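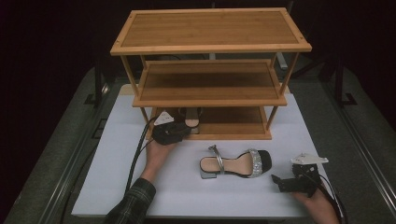
Sebastián Garrido keeps very few shoes, but he has strong opinions about where they should stand. He makes small racks at Clukier, a workshop with 25 members, and most of his orders come from people who live in flats with a narrow hall.

"They write to me and say they need a cupboard," he told me. "Then I ask how many shoes they wear in one week. It is usually a small number. The others can live in a box until summer."

His best known rack is called Nuchit. It has three levels, and he has sold 144 of them. I asked why he did not add a fourth. He thought for a while before he answered.

"With four, people must bend too much, or the top becomes too high for a child. Also the hall gets dark. I tried it in March and my sister gave it back to me."

We spoke at a white table, where we had put one pair of silver sandals with a heel. Garrido prefers to test with party shoes – they are more difficult than trainers, he said, and they scratch more easily. 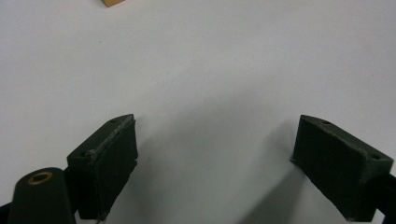 The white table top, with a small corner of something tan at the far side.

"A sandal with a buckle, you should never throw it on the shelf," he said. "Hold it by the back, put it down, let go. I close the strap first, so it does not hang over the edge and catch the next shoe."

He is less strict about direction. Some customers want all the toes to the wall, others want to see the front of the shoe. In his own home the heels look out, and his wife turns hers the other way. They have stopped discussing it. 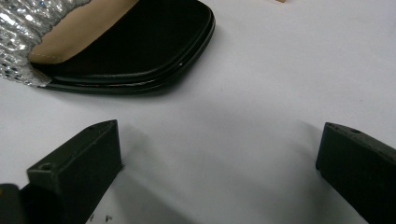
How do you clean a sandal before it goes back on the rack?
With a dry soft cloth for the glittering parts and a slightly damp one for the insole. Then I leave it in the air for one night, and I don't put it near a radiator.

Garrido now prepares a longer rack for Plallusgate, a dance school which has asked for places for 101 pairs. He has not decided on the wood yet. "They want it light, so two people can carry it," he said. "I want it heavy – so it stays where I put it."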